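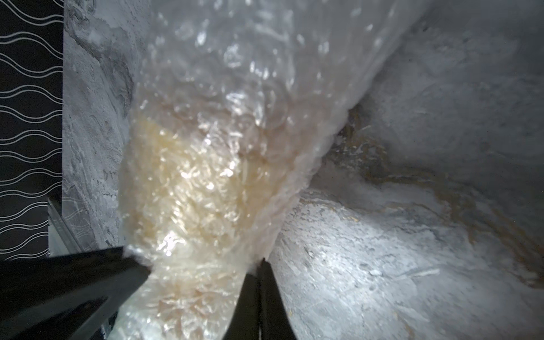
4. Handling rules for wrapped and fragile items

Our third task was to write rules for how the arm should pick up things that come in soft packaging. The Tralik arm in the Istbridge lab had a safety sheet already, but it only covered people: where to stand, who holds the stop button, what to do when a cable snags. It said nothing about the objects. Gareth Clegg, our supervisor, asked for a set of working rules that a new student could follow without having been at our sessions.

Bubble wrap turned out to be the hardest material to write for. The outside of a parcel says little about what is in it. With clear wrap some color shows through, but the creases and reflections hide the shape, and a loose end of plastic can stick out well past the contents. A grip on a narrow part presses the plastic into tight folds between the fingers, and from the wrist camera it is hard to judge how much of that thickness is padding.

We agreed on these rules in March:

4.1 The person setting up the task writes down what is inside each parcel before it is wrapped. An unlabeled parcel is not used.

4.2 Loose flaps are folded in or taped. If a flap touches a finger during the grasp, the run may continue, but the operator notes it in the log.

4.3 The first grasp on any new parcel is done at the lowest force setting. The force goes up one step at a time, with a pause of 3 seconds at each step.

4.4 No parcel over 700 grams. No glass, even when wrapped, until the group has signed off on the force table in Appendix B.

4.5 The lift stays under 300 mm above the table. For anything marked fragile, a foam mat goes down first.

4.6 Popped bubbles count as wear. Wrap that has gone flat at the grip point is replaced before the next session.

4.7 The operator keeps a hand on the stop button for the whole run – including the return move, when people tend to relax.

Rule 4.2 took the longest to settle. The first draft said that any contact with a loose flap meant the run had to be thrown out. The students at Stockdale, who tested the draft for us, said this would cost them too many runs, and after looking at their logs we agreed. A note in the log is enough for someone to filter those runs out later.

We logged 139 runs under the final rules. Most of the entries under 4.2 were short and usable, but a few said only "flap" with no side or finger given. We have added a tick box to the log form for left, right or both.

Shiny surfaces are not covered yet. Both the table top and the plastic can throw bright spots into the wrist camera, and the Kistitz guide we started from assumes a matte table. We think a rule on lamp position belongs in this section, between 4.5 and 4.6, but we did not have time to test one. The draft wording is in Appendix C with the comments from Stockdale.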